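Category: Hardware / Grippers / Handheld units

Ticket: Left unit drops thin-walled items, right unit holds them
Status: open, waiting on parts
Opened by: Rahel Bühler
Assigned to: Bogdan Radu
Site: Skastville

Problem as reported 10 Jun 2022

We are comparing two finger pad sets on the handheld grippers before Wellham picks one for the pick-and-clear tasks. The left unit has the Holevex pads. The right unit has the Abella pads. Both sets are blue and textured, so please check the label inside the pad mount before you log anything.

Paper cups slip out of the left unit when it is lifted more than a hand's width. The right unit holds the same cups. Cans are fine on both. Width reading on the left unit also jumps when the fingers are nearly closed.

Steps tried so far (Rahel)

- Swapped USB cables between units. Slip stays with the left unit.
- Wiped both pad sets with alcohol and let them dry overnight. Same result.
- Re-zeroed the width encoder with fingers fully closed. The jump went away for two runs and then came back.
- Changed logging rate from the default to 1000 Hz to see the jump better. It shows as a single step, always in the closing direction.

Comment, Bogdan Radu

A step only when closing sounds like play in the linkage. Take hold of one finger at the tip and rock it against the pivot pins. If you feel movement on the left unit and none on the right, stop testing pads. You would be measuring the linkage. Also tell me what surface and items you are using. The bench items in the protocol are all rigid and I don't think they will show this.

Comment, Rahel Bühler

Rocked both. There is a small click on the left unit at the lower pin of one finger. Nothing on the right.

Surface is a quilted blanket over the kitchen counter, and the items are household trash. Layout for the clearing run:
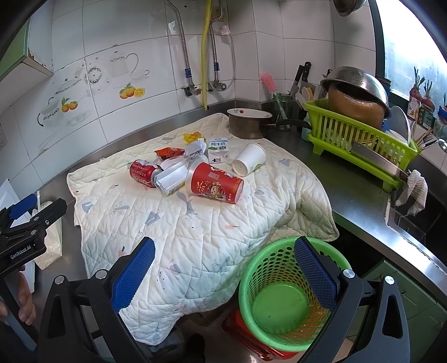
Clearing run layout. Cans, wrappers, milk carton and paper cups on the quilt.

The red cup is the one I use for the slip check, picked in front of the carton with the cup on its side. The flattened carton is the other hard one. The fingertips have to get under it and the quilt bunches up in front of them. Both units have trouble there, so I am leaving the carton out of the pad comparison.

Comment, Cameron Moncrieff

Ran the slip check again with the pads swapped across units. 76 lifts in total, split evenly. The drops followed the left unit and not the Holevex pads. Logs are in the shared folder under the ticket name. I would throw out the earlier pad scores.

Comment, Bogdan Radu

Agreed. Earlier scores marked invalid. Cause is the worn lower pin: the finger tilts under load and only the edge of the pad touches the cup. Replacement pin kit ordered for the left unit. Don't tighten the old pin to get by, it will bind and the width reading will be wrong in both directions.

Next

- Fit pin kit, repeat rock test, re-zero.
- Five dry closes with nothing in the fingers, check for the step.
- Repeat the cup lifts with both pad sets on both units.
- Florin Lazăr to add soft surface and paper cup to the protocol.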